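Hollerstead Town Council by-election: your questions, answered as patiently as we can manage

Why is there a by-election at all?
Councillor Edmund Śliwiński has resigned his seat in Mazurek ward. His letter gave "personal reasons" and ran to six pages, five of which concerned the one-way system. The letter is on the council website for anyone with an evening free.

Who is standing?
Maja Borkowska, Zbigniew Sobczak and Lucyna Szewczyk, all as independents. Two of them used to belong to the same residents' group and would prefer you not to bring it up.

Can I vote?
If you live in Mazurek ward, are 18 or over and are on the register, yes. There are 1510 names on it at present. If you live across the road in Jidar ward, no, even if you can see the polling station from your bath.

I got a poll card last time. Am I still registered?
Probably, unless you have moved. Ring the clerk's office and ask. The office opens at 10 and shuts for lunch at a time known to the clerk.
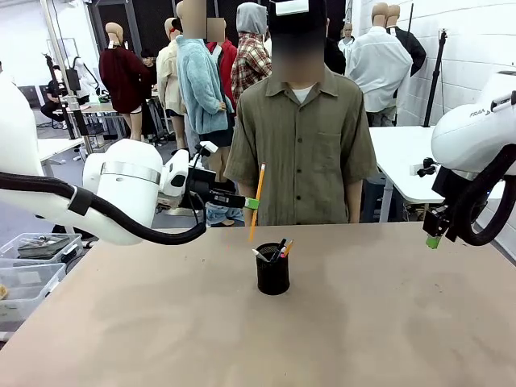

Do I need to bring my poll card?
No, but it saves the poll clerk hunting for you by street. You do need photo ID. A library card won't do, and neither will being recognised by everyone in the room.

Where do I vote, and when?
At the Guno Rooms, behind the bakery, from 7 in the morning until 10 at night. If you're in the queue at 10 you will still get your ballot paper. We have yet to see a queue, but the rule stands ready.

Can I use my own pen?
Yes. Pencils are provided in the booths and are perfectly legal. We get more letters about this than about the bins.

What if I make a mess of my ballot paper?
Don't put it in the box. Take it back to the desk and ask for a fresh one. Once it's in the box, it stays in the box. Remarks about the candidates are read by the returning officer, who has heard them all before – please just use a cross.
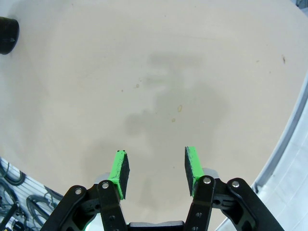
How many people voted last time?
679, which we're told is good for a town council. Postal votes made up a fair share of them, and 8 arrived the day after, which is too late.

When will we know the result?
Counting starts as soon as the box reaches the council chamber, and we'd hope to have a figure before midnight. The result goes up on the noticeboard first and the website whenever Czesław Wasilewska can remember the password.

What happens if it's a tie?
After any recounts, the returning officer draws lots. Yes, really.

Will the new councillor do something about the one-way system?
All three candidates have promised a review. So did the last one.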